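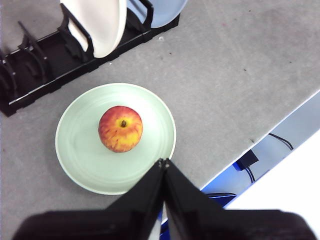

Vivir > Casa y mesa > Entrevistas

«Comer sola también es comer»

Tiempo de lectura: 3 min

Llega tarde, con el abrigo a medio abrochar. Ocho años llevando el comedor de Oltcombe y ahora un libro, salido en agosto, sobre la gente que cena sin compañía. Café solo. Empezamos sin más.

«Me cansé de las recetas para cuatro», dice. «Divides y sobra medio huevo. ¿Qué haces con medio huevo?» El libro nació de ahí, de una libreta que empezó en Grovby, en un piso con un solo fogón. Cartas de lectores: 3.000. Las ha leído todas, asegura, aunque contestar, lo que es contestar, a muy pocas.

Lo que más le repiten: la pereza de poner la mesa. Ella insiste. Plato, servilleta, sentarse. «Diecinueve minutos, lo cronometré. Es lo que tardo en cenar si me siento. De pie, tres.»

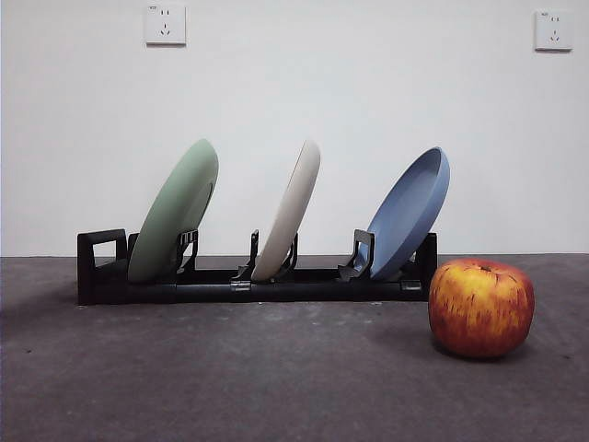

¿Y fregar después? Se ríe. «Friego esa misma noche, por mi madre. Si lo dejas, al dia siguiente desayunas mirándolo.» Del lavavajillas no quiere ni hablar, para una persona le parece un armario que hace ruido.

Pregunto por la fruta, medio capítulo dedicado. Se pone seria. Que si la gente sola compra bolsas enormes por la oferta, que se estropea la mitad. «De una en una. El frutero te mira raro la primera semana, luego ya no.»

Prepara otro libro con la editorial Prinar, esta vez de sopas. Sin fecha todavia. Paga ella los cafés, no me deja discutirlo, y sale corriendo a por el autobús.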